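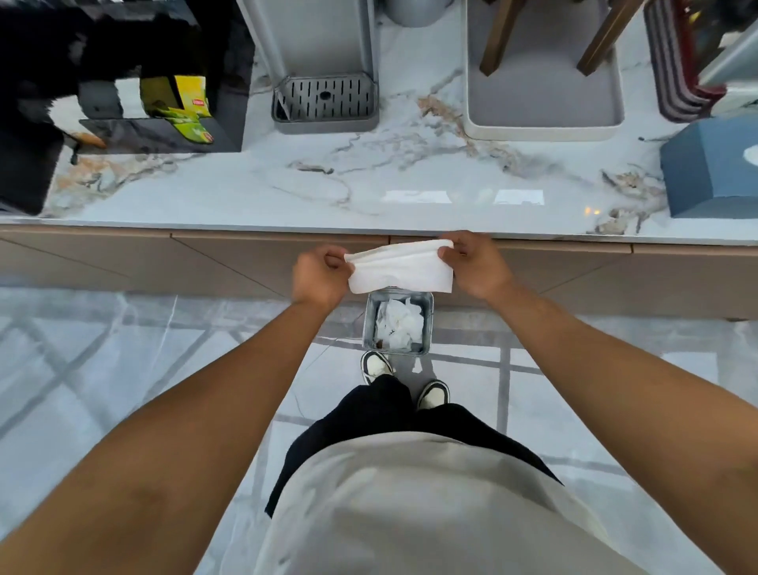 ## Sealing marble counters: is it worth it or am I feeding a bottle habit?

**veins_for_days** (original post)

OK so we're two years into white marble in the kitchen and I still love it, but I'm on my third bottle of Londel sealer and starting to wonder what I'm paying for. The last bottle was $137 with shipping. For one bottle!!

My routine so far: wash with plain dish soap, let it dry overnight, put the sealer on, wait 15 minutes, buff off whatever's still sitting on top. Looks great. Then somebody sets down half a lemon and I've got a dull ring again. What is the sealer even doing? Do you all still seal yours, and how often?

---

**slabhappy**

The sealer is doing its job, it's just a different job than the one you want. It slows down stains (coffee, oil, red wine, that family). Your lemon ring is etching, where the acid eats at the polish, and no soak-in sealer is going to stop that. I learned this after an entire evening of limes.

Try the water test before you buy another bottle. Put a spoonful of water on the stone and leave it a while. If it darkens underneath, reseal. If it doesn't, put your wallet away. I do mine every February and most years it passes.

---

**old_house_drodthorpe**

Going to disagree with the whole premise. Our place went up in 1792 and there's a marble slab in the pantry that as far as I can tell has never been sealed by anyone. It's blotchy, it's scratched, it's got a shadow shaped like Ohio, and it's the first thing guests want to touch. Let it go! Marble is supposed to look used.

---

**veins_for_days**

I WANT to be that person. I'm not that person. I see the ring every time I walk past with my coffee.

@slabhappy I did the water test before dinner. No dark spot anywhere except next to the sink, where it went gray pretty fast. So maybe I only need to do that end?

---

**slabhappy**

Yep, just do that end. Spot sealing is fine as long as you buff it properly. Skip the buffing and you get a hazy patch that's a pain to get rid of.

---

**teaspoon_tyrant**

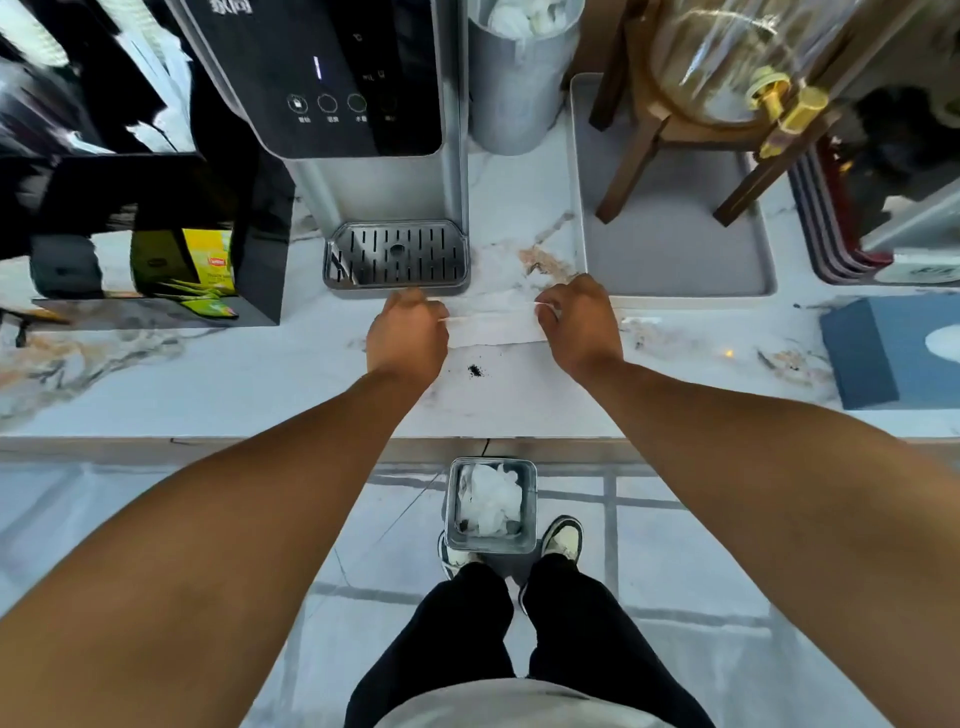 Polished versus honed matters way more than sealed versus unsealed, and I'll die on this hill. Etches jump out on polished stone and half disappear on honed. We had ours honed by the guys at Sometti when we moved the appliances around and I should have done it on day one. The other thing is standing water, especially if yours is hard. Anywhere you fill cups is going to get dribbles, so pull a paper towel across the stone right in front of the dispenser and don't let it sit there till bedtime. Hard water crust is miserable to get off marble because everything that dissolves the crust also dissolves the marble. Go over the edges of the drip tray too while you've got the towel in your hand.

---

**slabhappy**

Good call on the no-vinegar thing. I've seen people recommend vinegar for scale on stone and it makes me want to lie down on the floor.

Not with you on honing though. Mine was honed in the last house and it drank up olive oil like a sponge — every greasy thumbprint showed. Pick your poison.

---

**teaspoon_tyrant**

Was yours sealed, though?

---

**slabhappy**

…it was not sealed, no.

---

**old_house_drodthorpe**

Ha. For the ring itself, if you really can't live with it: I fixed one on our newer counter with a Nava polishing pad, the 600 grit, and then their powder after that. Keep it wet and practice somewhere hidden first. I got impatient and now I have a shiny spot in place of a dull one, so maybe don't take my advice.

---

**veins_for_days**

OK, plan: spot seal the sink end with what's left in the bottle, try the pad behind the toaster where it won't show, and lemons stay on the cutting board from now on. @teaspoon_tyrant what did they charge to hone it in place, and how bad was the dust?

---

**teaspoon_tyrant**

They worked wet, so hardly any dust but plenty of gray slurry. Tape plastic over your cabinet doors. I'll dig out the invoice tonight and message you.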